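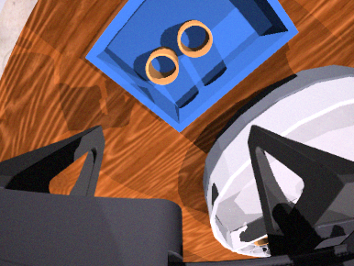
Picture: T. Kimaro, Kundwood workshop

March, 4 pm. Parish register transcription, book 2. Reached entry 107 of 1526, at which rate I shall be ready for burial myself before we get to the burials.

The Biwott curate's hand improves after Easter and collapses again by harvest. He writes "ordained" and "ordered" identically, so for one whole page he is either made a deacon or sent some candles. Left both readings in square brackets. Two more baptisms entered twice, once under each godparent. Kept both, flagged the second.

Skukuline export lost the Hurimen confirmations again. Re-ran it with the bishop's name column moved to the end and they came back. No idea why. Don't touch the column.

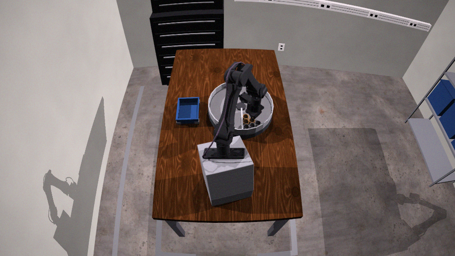 Adhiambo Mwakyusa thinks it's candles, as the churchwardens' accounts show a payment to the chandler that same month, and would I please stop promoting the man.

Fine. Candles. Changed 4 entries, kept the old readings in the notes field. Still to do: the licences at the back, which are bound in upside down.
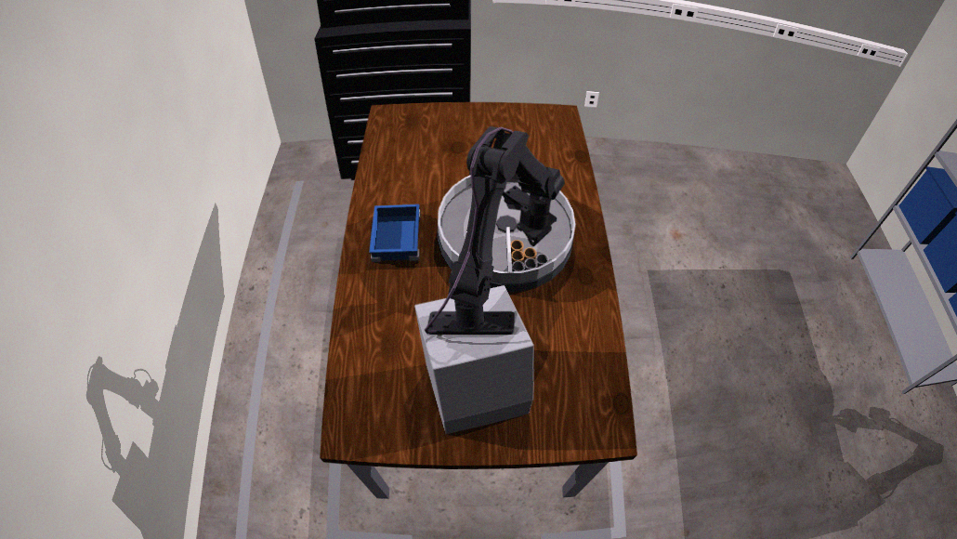

Table and arm, Kundwood.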